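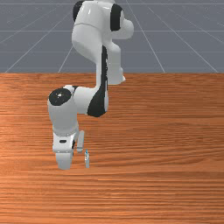 仿真里抓取成功率到底该怎么报才算规矩?

Wissam Fakhoury 发表于 2023年8月3日

先交代背景。我们组在做小瓶子的抓取,仿真里一张木纹桌面,一台机械臂,一个带蓝盖的小细瓶,每回合随机摆个位置,夹爪从上面下去,抓起来,算成功。策略是同事训的,我负责写验收文档,也就是说,出了事找我。

现在的问题是“成功”两个字。七月份跑了一轮,共177个回合,142个成功。我兴冲冲写进文档,结果评审会上被问了一串:成功的判据是什么?瓶子离开桌面多高?保持多久?夹着盖子提起来算不算?我回去翻代码,判据只有一行:瓶子的z坐标大于初始值。换句话说,瓶子被手指弹飞,在空中的那一瞬间,也是一次光荣的成功。

所以想请教各位:

一、仿真抓取的成功判据,业内有没有大家都认的写法?
二、那177个回合里有11个是物理引擎自己炸了(瓶子直接穿过桌面,去了另一个世界),这种该算失败,还是剔掉?
三、评审要我写明“符合哪项标准”。我翻了一圈安全标准,讲的都是人和真机器,跟我这个虚拟瓶子好像没什么关系。随便挂一个编号行不行?

仿真器是公司内部的,叫 Nirlow,提它的文档没有用,文档比我的判据还短。

Ghada Bataineh 的回复(已采纳)

先说第三条,因为它最容易害人:不要挂。ISO 10218 管的是工业机器人的安全,不管你的策略抓得准不准。文档里写一句“符合某标准”,读的人会当真,将来上真机的时候就有人拿着这句话去省掉风险评估。老老实实写“本测试为仿真性能评估,不构成安全符合性声明”,评审一般挑不出毛病,挑得出来你应该请他吃饭。

第一条,据我所知没有哪个判据是大家都认的,各家基准各写各的。能做到的是把自己的写全,别人照着能重做。我在 Haddadin 项目里用的是下面这套,你可以改:

瓶底离桌面的高度超过阈值,阈值写成数字,带单位。你的瓶子比夹爪小得多,高度不用定得很夸张,但至少要比瓶身高,免得瓶子一歪也混过去。

达到高度后保持2秒,期间两根手指都与瓶子有接触。这一条专治弹飞。

保持期结束时,瓶子相对夹爪的位移和转角在限值之内。慢慢往下滑的,不算抓住,算还没掉。

夹盖子的情况单独记一栏。如果真瓶子的盖子是拧上去的,夹盖提起未必有错;如果是按上去的,那就是在赌。仿真里瓶和盖多半是一个刚体,永远不会分家,这个假设必须写在文档里。我见过太多仿真里焊死的盖子。

判据要在跑测试之前定稿,给个版本号。先看结果再调阈值这种事,大家都干过,都说没干过。

第二条,引擎出错的回合,既不要悄悄剔掉,也不要闷头算失败。分开报:总回合数、无效回合数、有效回合里的成功数。你的情况就是总数177,无效11,成功142,然后两个比率都给:142除以177是80.2%,142除以166是85.5%。摘要里放前一个。当然,前提是那142个里没有无效回合,你要核对一下,因为按你那一行判据,炸了的回合如果是往上炸,照样记成功。

另外“无效”的定义也得事先写好,最好由程序自动判,比如穿透深度超限、速度超限、出现NaN。靠人看回放来决定哪个无效,最后你会发现无效的基本都是抓歪的。

还有几样我会要求写进附录:随机种子、初始位置的分布范围、物理步长、摩擦系数、瓶子质量、夹爪最大力、回合超时。摩擦系数尤其要写。有一回我们的成功率好看得可疑,查下来手指和瓶子之间的摩擦大概够用来挂一辆自行车。

Fouad Hakim 的回复

楼上说得太复杂。仿真就是仿真,多跑几轮,取最好那轮报上去就行了,反正最后看真机。我们在 Tilus 一直这么做,没出过问题。

Maya Abu Hammour 的回复

楼上的楼上说得对,楼上的我建议不要学。取最好那轮,报的是运气。要跑多轮就每轮都列,给均值和区间。

我补一点前面没提的:场景覆盖。楼主说每回合随机摆位置,可是随机到什么程度?如果瓶子总是直立、总在夹爪底下那一小块、桌面上别的什么都没有,那就在标题里写清楚:“单物体、直立、无遮挡”。这不丢人。丢人的是标题写“桌面抓取”,等客户搬来一桌子东西。

我自己的文档会有一节叫“未测试”,把没测的逐条列出来:倒着的瓶子、挨在一起的瓶子、透明瓶身、光照变化、相机标定误差、桌面高度偏差。这一节比成功率那一节长得多,评审反而看得最仔细,也最少吵架。

还有,如果策略用的是仿真器直接给的瓶子位姿,没走相机,请用粗体写出来。这个差别比你换十次判据都大。

评论

Wissam Fakhoury:按 Ghada 的判据重新判了一遍日志,成功数比原来少,少多少先不在这里说了,我得先跟同事谈谈。位姿确实是仿真器直接给的,已写进文档第一页。

Carla Fakhoury:日志里存了接触信息吗?我们在 Sarkero 那边当时只存了末态,想补判都补不了,全部重跑。

Wissam Fakhoury:存了,纯属默认设置没人改过。

Ghada Bataineh:那就把“默认存接触信息”也写进规程,趁还没人去改。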